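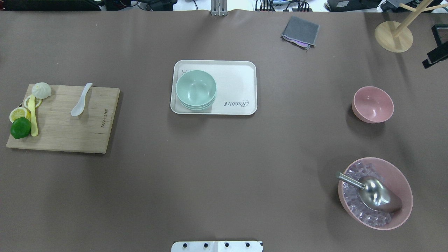
Zachary Bélanger would have the citrus off the board altogether, on the grounds that anything round will leave a wooden surface sooner or later and that a board is for cutting. His note came back on the draft layout and I copy the rest of it here so that it stays with the entry: keep the ice at the right, keep the bowls stacked until they are wanted, and decide whether the tray is a carrier or a parking place, as it cannot be both during service.

October 6, 2020. Hincombe, long table. Entry by Justinas Butkienė.

Subject: cold serving layout, second arrangement. Continues from the first arrangement, which was abandoned when the ice and the board ended up sharing one end and every movement crossed another.

Items in this arrangement: bamboo board, white soup spoon, yellow plastic knife, imitation bun and citrus, white tray with the Rabbit lettering, mint-green bowls, small pink bowl, wide pink bowl with ice, steel scoop. The imitation food is from the Driria box and stays in use until the layout is settled. Real lemons would need replacing daily and we would learn nothing more about where to put them.

Replies to Zachary's points, in his order.

1. Citrus. Partly accepted. The lime lies over the edge of the board, half on the table, and that is a poor position for it. The cut lemon pieces are stable on the flat face and I see no reason to move them. Proposal: whole fruit goes in the small pink bowl, cut fruit stays on the board. The small bowl is empty in this arrangement and has no assigned job, so this costs us nothing in table space.

The bun is a separate matter. It should not share a board with cut citrus when we go over to real food. Steamed dough takes up juice quickly and the underside goes slack. Put it on a plate of its own. We have no plate in the set. To be added.

2. Ice. Kept at the lower right. The wide bowl gives good access for the scoop and has enough depth for a short session. Two reservations:

The scoop lies on the ice with its handle out over the rim. Convenient for picking up, and the handle is clear of the cubes, but the head sits in the ice the whole time. With a steel scoop the handle gets cold as well, and on a long session there will be condensation on the grip. A dry rest beside the bowl would be better. A folded cloth would do for the trial.

The bowl is open. Meltwater collects at the bottom and the lower cubes weld together as they sit in it. I would like a perforated insert, or failing that a smaller fill and more frequent topping up. Hincombe's freezer is at the far end of the corridor, so topping up has a cost. Try the insert first. Drovum list one but the diameter needs checking against our bowl before anything is ordered. Do not go by the catalogue photograph.

3. Bowls. Kept stacked, on the left half of the tray. The stack is tidy and takes one footprint. Objection to my own arrangement: nested glossy bowls tend to grip one another if they are put away damp, and a person with one free hand lifts two together. Dry them fully before stacking. If they still stick, interleave with paper. I would sooner not split them into two stacks, as that fills the tray and we lose the right half for finished servings.

4. Tray. Zachary is right that I have left this undecided. As laid out it is a parking place for the bowls with spare room beside them. If it is to carry, the bowls have to come off first, and then they have nowhere to go but the bare table. Decision for the third arrangement: the tray is fixed for the duration of service and does not travel. A second tray is used for carrying. The raised rim is useful in either role.

Minor: the lettering is at the right-hand end and reads sideways from where I work. Turning the tray through a quarter would put it upright but would take up more depth on the table. Leave it. It is, however, a convenient mark for returning the tray to the same position: Rabbit end to the right.

Spoon and knife. Both on the board at present. The spoon lies along the upper middle, bowl end towards the lower left, which takes up the best part of the cutting area. It belongs with the bowls. Move it to the right half of the tray. A ceramic spoon should not be left where a knife is being used in any case.

The knife lies between the bun and the lime, at the left end. That suits a left-handed worker. For right-handed use it should be at the other side of the board with the handle towards the person. Plastic is adequate for the imitation pieces and for soft dough. It will not do for real lemon, where it will drag on the peel. Replace with a small serrated knife at changeover and add a guard.

Board. Slightly angled to the table. I prefer it this way for the wrist, Zachary wants it square. Not worth arguing over. What does matter is movement: the table surface is smooth and a light board will creep. Damp cloth underneath, wrung out well. Check after use that no moisture is left trapped under the bamboo, or it will cup. Oil before the real food goes on it and allow it to stand overnight. Avoid heavy oiling over the small printed text near the right end until we have copied it down for the inventory.

Spacing. The groups are well apart and I want to keep that. The first arrangement was too close and things were being lifted over other things. Working order is from left to right: cut, serve, chill. The weak point is the small pink bowl, which stands between the tray and the ice without belonging to either. With the whole fruit in it, it should come over to the left, above the board, where the spoon used to be within reach. That leaves a clear run from the tray to the ice.

Costs. Insert, second tray, plate, serrated knife and guard. Budget remaining on the Nkosi line is 100. The insert is the only doubtful item. If the total goes over, drop the second tray and borrow one from the canteen.

Trial for the third arrangement:

Fixed tray, Rabbit end to the right.
Spoon on tray, right half.
Whole fruit in small pink bowl, moved left.
Cut fruit only on board, cloth under board.
Bun on plate.
Scoop on dry rest.
Run for 20 minutes, then weigh the meltwater.
Repeat with the insert if it has arrived.

Use the same weight of ice for both runs and note the room temperature at the start and finish. The earlier meltwater figures were taken without it and cannot be compared with anything.

Open: who washes the bowls between runs. Also whether the wide bowl can be had with a lid. I have asked Drovum and had no answer. Zachary to measure the inside of the bowl at the rim and at the base before I write to them again.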